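Part 3: Putting the Jatton coat rack to work

By now your pole should be standing straight and the base screws should be snug. I put mine together on a Sunday morning with coffee in one hand, so don't let the Rullina instruction sheet scare you!

1. Give the pole a gentle push from each side. If it rocks, go back to Part 2 and tighten the base again.

2. Turn each hook until it points its own way. I like them spread out so coats don't pile up on one side.

3. Hang the heavy stuff first – winter coats, the big rain jacket – and put each one across from another of the same weight.

4. Save the tops of the hooks for hats. A baseball cap goes on last, and it comes off first when you're running out the door. 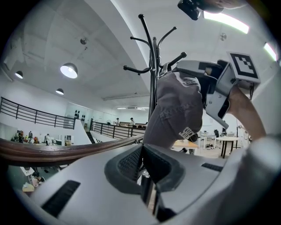
HATS AND CAPS

The gray cap with the white stitching is a good one to practice with. On a metal rack like this, the little round knobs at the ends of the hooks are kind to fabric, but I still do it this way:

5. Hold the cap by the brim, never by the button on top.

6. Lower it so the knob sits inside the crown, a bit toward the back. Let go slowly.

7. To take it down, lift straight up until it clears the knob, then pull it toward you. (I used to yank mine sideways and the whole rack came along for the ride.)

Note: One cap per hook, please. I tried stacking them and spent the week picking hats up off the floor.

Caution: Keep wet coats off the rack until they stop dripping. Water runs down the pole and sits in the base, and I had to order a new foot pad from Kotian, part 630.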